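Two Arms, One Bottle and a Very Patient Club

By Jonas Haslinger

I had been at the Berhe robotics club for seven minutes when I was handed the controls and told to pour a drink. I don't pour drinks very well with my own hands (ask my carpet), so I would have liked some warning, but that isn't how they do things at Berhe. You come in, you hang up your coat and you drive.

The club meets after school in what used to be a sewing room, and it has 18 members this year. Most of them had never touched a robot before April. Now they're getting ready for the Drodeo, a regional contest where teams bring a two-armed robot and have it do kitchen chores in front of judges - and in front of everybody's parents, which I gather is the scary part.

Their robot is called Neltia. Eldana Negash, who teaches chemistry by day and runs the club the rest of the time, let the students pick the name, and I got three different stories about what it means. The chore they drew is pouring. One arm steadies the bottle, the other deals with the cap, and then there's the matter of hitting the right cup.

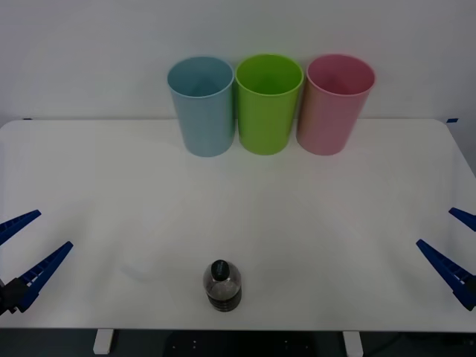
The cap is the thing that keeps them up at night. A person twists one off without thinking, but a gripper has two fingers and no wrist to speak of until you program it one. The kids argued about it the whole time I was there. Squeeze too hard and the bottle pops out like a bar of soap; squeeze too softly and the whole bottle spins along with the cap! One girl had filled 22 pages of a notebook with grip settings, and she read some of them out loud to me the way other people read poetry.

My own turn went badly. I got one arm near the bottle, felt very pleased with myself, and then swung the other arm the wrong way because I'd mixed up my left and my right. "Everyone does that," Negash told me. A boy behind me said he never had, and got a look for it.

What I liked best was how much of the evening was talk. They'd run a try, stop, and spend ages on why the elbow had come in so low. Somebody would draw it on the board, somebody else would rub it out, and off they'd go again. Their big rivals, a team called Grillisex, are supposed to have their pouring down to 2 minutes, and that number came up a lot, usually with a groan.

I stayed an hour longer than I'd planned and missed my bus. They've said I can come back before the contest and try the cap again, and I've been practicing my lefts and rights.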